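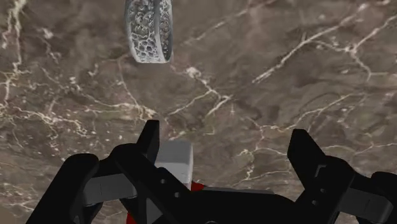 Last edited: October, 16:40

Mastis > Workshop notes > Vela cell > October

Morning, 8:15

Vela picking runs again, simulated cell only. Fingers fully open over the marble surface, lattice band out ahead of the gripper. This is the starting pose I want to keep for the rest of the month. If anybody changes it, write it here first. Last time I compared two runs for half a day before I noticed the starting poses were different.

Problem carried over from the last entry: the planner picks a grasp point on the wall of the band without caring whether there is a hole there. With a plain ring that would be fine. With the cell pattern the fingertip can land on an opening and push into it. The simulator treats that as a good grasp most of the time, the real bands don't. We get a bent strut and the part goes in the scrap tin.

Tried grasping across the rim edge instead. 70 attempts before coffee, 19 slips. Most of the slips were on bands lying at an angle. None of the scored attempts had a fingertip through an opening, so the main thing is better. Slips are cheaper than bent struts as long as the band drops a short way onto something soft. Need to ask Rønning how far above the tray the wrist can really go. Their drawing gives one height and the fitted bracket looks lower to me.

Closing force: left as it was. I don't want to change two things at once.

11:30

Went over to the finishing room with Tyra Hellström to go through what the cell will and won't do when it comes to Otmont. Writing this down while I remember it, and for those who weren't there.

What the cell takes over: lifting bands out of the wash tray and setting them on the pegs for inspection. That's all. Roughly 3000 bands go through that step in a normal month and it is all done by hand now, standing, bent a little forward over the tray. The people on that bench trade off through the shift. Wrists are the main complaint, then lower back.

What it doesn't take over: inspection, support removal, brushing out the cells, anything with a part that came out of the printer looking odd. Tyra was firm that I should say this first to the room and say the numbers after. She is probably right. I had the slides the other way around.

Things that came up:

– The tray bench is also where new people learn. You handle a lot of bands there and get a feel for which ones are weak before anyone trusts you with a brush. If the cell does the tray, new starters go straight to inspection and have never had many good parts in their hands. I had no answer. Tyra wants new people to do their first weeks by hand with the cell switched off for part of the shift. That lowers throughput and we should put it in the plan now so it doesn't look like a fault later.

– Who clears it when it stops. My assumption was that whoever is on inspection does. They said that means walking around the bench, waiting for the light, opening the guard, taking the band out, closing up and restarting, and then going back to a half-looked-at part. If it stops often they would sooner do the tray themselves. Fair. We need a stop rate we agree on before it goes in, and a name on each shift for clearing. Not the same name every shift.

– Pay grade. Clearing and restarting is machine minding on the current list, a step above bench work. I said I would not guess at this. Tyra takes it up with the office.

– Hours. The question was asked straight out, whether this takes somebody's place. The answer as I have it from the planning meeting is that the tray hours move to brushing, where there is a backlog. I said that I had been told this and that I don't decide it. I would like to have it in writing before the next visit.

– Noise. The compressor for the old fixture was bad and they have not forgotten it. The Vela gripper is electric. I'll still bring a meter.

One more thing I had not thought about. The people at the tray turn each band over once as they pick it up, without being told to. It's how they find wash residue caught in the cells on the inside. The cell won't do that. It goes tray to peg, one orientation. So residue will reach inspection that didn't before, and inspection gets slower. This isn't in any of our time estimates. Options: turn the part in the gripper (hard, small parts), longer rinse, or accept it and give inspection more time per band. I lean toward the longer rinse but it's not my tank.

14:00

Back on the simulator. Added a check that throws out any grasp point where the fingertip pad would sit mostly over an opening. It needs the actual mesh of the band and not the simplified cylinder, and planning is noticeably slower. Still fine, the tray step isn't waiting on the planner.

Second batch, same starting pose, 70 attempts again so the two can be compared. Fewer slips on the tilted bands. I'm not writing down the count until I've gone through the replays, the slip detector marked at least one good lift as a drop.

Seen in the replays so far: when the band is far out from the palm the approach is long and the left finger arrives a bit ahead of the right and nudges the band around. Happens with the right finger too, less often. On the real tray the bands will be touching each other, so a nudge moves more than one. I want a slower last stretch. It costs time on every pick.

Also started logging stops in the simulator the way the room would count them, so anything that needs a person to walk over is one stop, whatever caused it. Our own error codes split the same event into 3 and make the totals hard to talk about with anyone outside this office.

To do

– Bracket height, ask Rønning, get a measured number
– Replays from the 14:00 batch, correct the slip count
– Force sweep, after the grasp check is settled
– Tilted and touching bands, several per tray
– Rinse time: talk to the wash people before promising anything
– Redo slides in Tyra's order
– Written note on tray hours from planning
– Noise meter, book it
– Draft clearing procedure, have the bench read it before it's laminated

The box of scrap bands on my desk is for fingertip tests. Please don't tidy it away.

Mastis workshop, Otmont | Contact the notebook editor | © Mastis | Back to top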